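Upholstery cleaning codes: what the letters mean

Most woven furniture fabric carries a cleaning code on a tag under the seat cushion or on the underside of the base. The code tells you which type of cleaner the fabric can take. It says nothing about wear.

W means water-based cleaners are allowed. S means solvent only. WS allows either. X means vacuum only, with no liquid of any kind. If the tag is missing, treat the piece as X until the maker confirms otherwise.
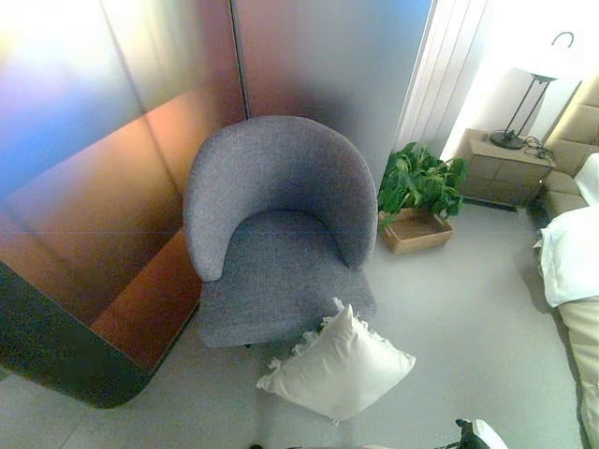 Tub armchair in a textured gray weave, with a fringed throw pillow.

Wear is rated separately, in double rubs. Emiliano Jaramillo tested the remaining Varela stock at our Clumley workshop in January and found that two bolts had been shelved under the wrong code. Both were marked W and should have read S. Customers who ordered from those bolts have been contacted by mail, and corrected tags are enclosed with the letters.

For routine care, vacuum with a brush attachment every eight weeks at low suction, working along the weave. Spot test any cleaner on the back of the piece and let it dry fully before going further. Blot spills from the outside in. Do not scrub a speckled or looped weave, as the fibers lift and the patch will show in side light.

The Callik fabric cleaner (code W and WS only) is back in stock at $8 a bottle. Replacement tags can be ordered from the Jamholm counter, extension 830.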